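**De :** Lụa Mạc
**À :** liste Jemal – entraide déménagement et petits logements
**Objet :** Re: Trier dans 6 m² de cuisine ?

Coucou la liste,

Je réponds à Hadell, qui écrivait samedi :

> On emménage dans un studio et la cuisine est minuscule. Le syndic nous
> demande de séparer le verre et les emballages, et on n'a pas la place pour
> un meuble de tri. Vous faites comment ? Et les biodéchets, ça sent ?

Chez nous (cinq dans l'appart, je vous laisse imaginer le volume !) on a renoncé au gros meuble à tiroirs. J'en avais repéré un à 400 euros, livraison en sus, et il bloquait la porte du four – adieu. À la place, deux bacs ronds ouverts, sans couvercle. Sans couvercle, les enfants trient. Avec, ils posent tout dessus et ils s'en vont.
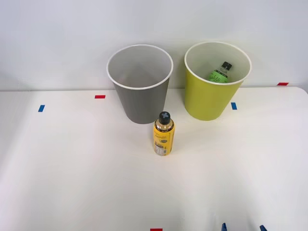 *Deux bacs côte à côte et une bouteille jaune, sur fond de mur blanc.*

Pour le verre, je garde un cabas accroché derrière la porte et je le descends en allant au marché. La borne de la rue Talora est à environ 700 mètres, ça fait les bras.

Les biodéchets, oui, ça sent, surtout l'été. Je mets du papier journal au fond du seau, je vide tous les deux jours et je congèle les restes de poisson jusqu'au passage du camion. Mon mari trouve ça répugnant, il s'y est fait !

Hadell, demande aussi à ta mairie si elle prête des seaux, la nôtre le faisait encore en janvier. Et si quelqu'un a une solution pour les piles et les ampoules, je prends, mon tiroir déborde.

Bises à tous,
Lụa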